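The arm that waits

By Prasanna

I promised my sister I'd write a post she could get through without a glossary, and I've been putting it off since July, so tonight I made a pot of tea and told myself I couldn't go to bed until it was done. It's about what I've been up to at work, and mostly about an arm that stands around doing nothing.

The project is called Brirkine (please don't ask me how to say it, we have three pronunciations in one office). We have two robot arms side by side on a rail, and we teach them small jobs by showing them. One of us drives the arms through a job while the cameras record, and then a model learns to copy what it saw. The job I've been living with is a screwdriver and a white tray. One arm works in the tray. The other arm, for long stretches, just has to wait its turn and then be useful when its turn comes.

You would think waiting is the easy part! I certainly did. When I wrote my little plan for the year I gave the working arm four pages and the waiting arm half a sentence.

Then we ran the first model, 30 tries, and it finished the job in 11 of them. I sat with Saadet Ersoy and watched every failure twice, and I kept a list in my notebook with the headings "missed the handle" and "dropped it," since those were what I expected. A third heading, "the other one wandered off," filled up before either of them. The working arm would be getting along perfectly nicely, and the arm that was supposed to hold still would drift a bit, then a bit more, until it was somewhere it had never been in any of our recordings. After that neither arm seemed to have much idea what to do.

Saadet's theory was that the model was reading too much into the waiting arm's own wrist camera. I didn't believe her, and I said so at some length, with a whiteboard. But think about what each camera has to offer. The fixed one gets both arms and the tray. A wrist camera close in on the tool gets a great deal of tool. And a wrist camera on a gripper that's holding nothing, pointed at the floor, gets floor. 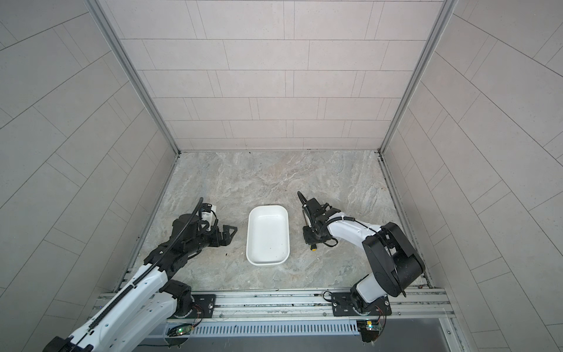 The whole cell, with both grippers empty and the tray between them.
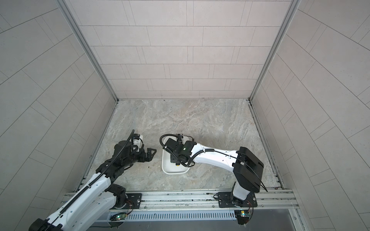
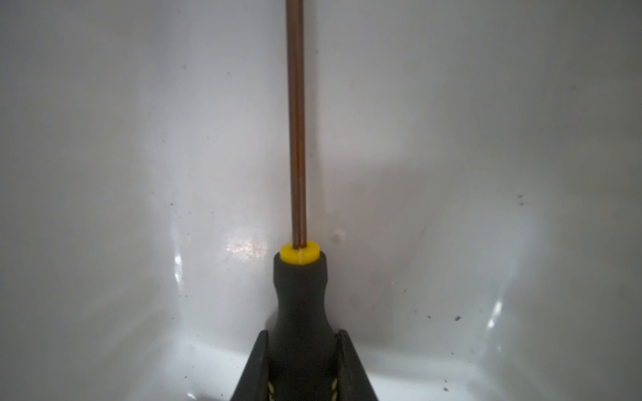

A wrist view with the screwdriver in the fingers.
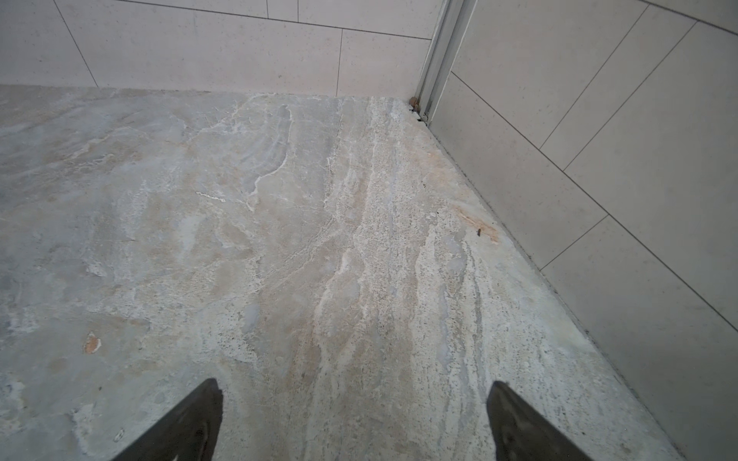 Now, a floor with a marble pattern is a wonderful thing to look at if you are a neural network with time on your hands. Every swirl is a landmark. Saadet showed me that our model had learned something like "when I'm over this bit of swirl, stay put," and the moment the arm was nudged off that bit of swirl, the rule went out the window. It had learned how to be still in a handful of exact spots. It hadn't learned to be still.

So we tried two changes. The first was Saadet's: during training, we blank out the waiting arm's camera at random, so the model has to get by on the fixed view and the joint positions part of the time. I was worried this would make the arm clumsy when its turn came around, and for the first couple of days it did, until we blanked it less often near the handover.

The second change was mine, and it's much less clever. I went back through all 182 of our recordings to see what the waiting arm was doing in each one. My word, we are fidgety people. Imtiaz Talukder, who is the best driver we have, likes to straighten up the idle arm in the middle of things, the way you'd shift your feet in a long line at the post office. I do it too, and mine is worse because I do it in a different direction every time. The model was copying our fidgets along with everything else! I threw out the worst of them and we trained on the 153 that were left.

We ran the 30 tries again, with the tray put down in the same set of places as before, and it finished all but four. I made Imtiaz recount, and then I recounted, and then I went and ate a sandwich in the stairwell because I didn't trust myself to talk to anyone.

Before my more careful readers write in (hello, Fulgencio): yes, I know we changed two things at once. We did it because we had one week of time on the cell and I was impatient. We've since gone back and run the blanking alone, on all the recordings, fidgets included, and it gets most of the improvement but not all of it. We haven't run my cleanup alone yet. I'd love for it to matter more than it probably does. I also don't know how any of this holds up on a plain gray floor, where there's so much less to latch onto — maybe the problem shrinks by itself, maybe the model just finds something else to fall in love with, like a screw head on the rail.

What I'm doing next is dull and I'm looking forward to it. We're recording a new batch with one rule for the drivers, which is hands off the idle arm until it's needed. Imtiaz has agreed to it and has already broken it twice. If the numbers come out worse I'll write that up as well, and my sister can read that one too.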